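Thread: The Lemma Road - worth finishing? (mild spoilers)

porine_reader
June 17, 2019
I'm on page 202 of Fasil Tamiru's new one and the heroine is still packing for the trip. We have now met both of her coats. Does anybody ever reach Drevus, or is that book two?

inkydot79
They get there in chapter 27. There's a ferry, a duel and a very long soup.

Bontu Adugna
I'll stick up for the packing. She's leaving Illell for good and she can't say so to her mother, so she talks about coats. I thought it was the best part of the book.

porine_reader
I got that from the first coat. The second one felt like homework. My rule is 50 pages and then out, and I've broken it four times over for this man because I loved the lighthouse book.
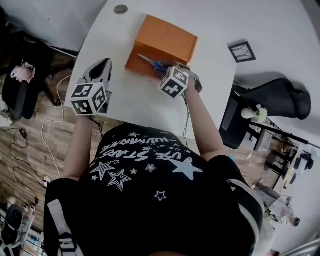 Anyway, I'll give it until the ferry. If the brother turns out to be the king in disguise I'm going back to mysteries.

inkydot79
No comment on the brother.

porine_reader
Oh, come on.

Bontu Adugna
It's handled better than you'd think! Though I'm with you on the soup.

inkydot79
The soup is important in November, when the sequel comes out. Or so I keep telling myself.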